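Subject: Re: Open day at the Gamley site
Reading time: 1 min

The Aditz demonstration will run twice on 10/8/20. Visitors will watch the arm sort small toiletry items on the main table.

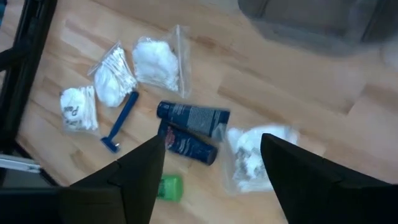

Work table with bagged cotton items, a razor and two tubes, seen from the gripper.

Each session admits 21 visitors - please register through Skandudent.

> Will the sorting table be shown this year? Our group from Chong numbers 13.

Groups of that size may attend together.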